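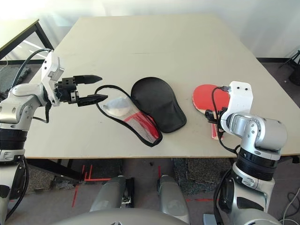 5.3 Unintended finger closure

Of the 2158 episodes recorded at the Hostham site, 24 were stopped by the operator. Most of these stops were ordinary: a missed grasp, a dropped object, a cable pulled tight. The remaining ones had a single cause, and we report it separately. In each, the gripper received a close command while the operator's hand was off the trigger.

We traced the fault to the Mikmont bridge software. When the link to the operator station dropped for more than 800 ms, the bridge repeated the last command it held. If that command was a close, the fingers kept tightening after contact. Rigid items such as a paddle handle made the motor current rise quickly, and the current limit ended the motion. 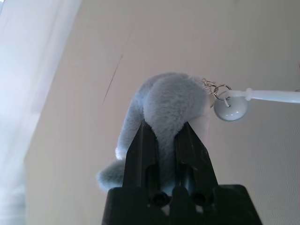

Soft items did not trip the limit in time. Plush fabric compresses, so the current rose slowly and the fingers went on closing for up to 330 ms longer than with a rigid handle. No person was hurt – the operators work outside the reach of both arms – but we treated the fault as a safety matter and halted recording on 1 Aug 2021.

Vávra and Pešek changed the bridge so that a lost link now holds finger position and sends no new command. The affected episodes were removed from the training set. We did not test the change with both links down at once.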